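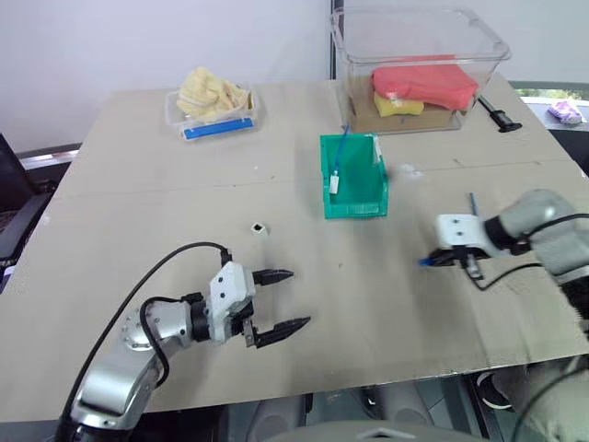

**Can a robot tidy a workbench yet?**

Given enough time and someone standing near the stop button, a two-armed robot can clear most of a small bench, but it is slower than a person and still drops things it should be able to hold.

That is where matters stood on 21 Nov 2024, when we spent a day with the bench group at Wevton, the shared workshop behind the Nistis building. Several readers wrote in after the August issue to ask whether the machines we keep reporting on could be bought for a small packing room or a home. This item covers what we learned on the chores side. Prices and leasing will be in a separate piece.

The bench work is sorting and putting away. Cables go in a bin, cloths go in a shallow box, sponges go in a tub. A person does this without looking up from a conversation. For a pair of grippers with two fingers each, every one of those items is a different problem.

Cloth is the easiest of the three, which surprised us. A rag has no right way up. If the fingers close on any part of it and lift, the rest follows, and it can be let go over a box with a good chance of landing inside. Folding is another matter. Bongani Joubert, who runs the bench group, said they stopped trying to fold small cloths in August and now only ask for them to be put away.

Sponges come next. They squash, so a gripper that closes a little too far does no harm. The trouble is the tub. Clear plastic is hard for the cameras to judge, and an arm that misreads the rim will knock the tub along the bench or set the sponge down outside it. The group has tried putting a strip of tape around the rims and says it helps.

Cables are the worst. A cable springs back and catches on its own plug. It can look as if it is inside a bin while half of it is hanging over the edge, and then the next move drags it out again. Joubert has asked for a rule that the job isn't finished until the loose end is inside too. At present the software calls it done when the fingers open over the bin.

Thin sticks and rods fall somewhere in between. They are fine once held, but a stick gripped near one end will swing when the arm moves, and the other arm has to stay out of its way. Joubert said most of their stops come from the two arms planning to pass through the same space. The system then waits, sometimes for 30 seconds, before one of them backs off.

**How many tries**

The group has logged 3,000 attempts at putting away single items since the current grippers were fitted. Of those, 2,000 went through with no help. In another 903, somebody had to move the item or restart the arm. The rest were thrown out of the log for reasons that had nothing to do with the robot, mostly network faults.

Two thirds is a fair result for research and a poor one for a packing room. A worker who needed help with nearly a third of the things on the bench would not be left alone with it. Joubert made the same point before we did. He also said the totals hide a lot, as most of the cloth attempts succeed and cable attempts pull the figure down.

**What it means for a small shop**

If the work is one kind of item going to one place, there are machines that will do it now, and they don't need two arms. Wekitz has had a single arm moving boxed parts on its night shift for more than a year. The boxes are all the same size and arrive at the same spot.

If the work is a mixed bench at the end of the day, wait. The same goes for the home. A kitchen counter is a harder version of the Wevton bench, with more clear plastic, more things that spill, and nobody to reset the arm.

The Yeoh workshop has offered to lend its sorting bench for a longer trial, with its own staff deciding what gets left out each evening. The items won't be chosen by the people who wrote the software, so the results should be more useful to the rest of us. We have asked for the full log when it's finished, including the attempts that are thrown out, and will print the numbers.

Questions about the trial can be sent in the usual way. Please mark them "bench" so they reach the right person.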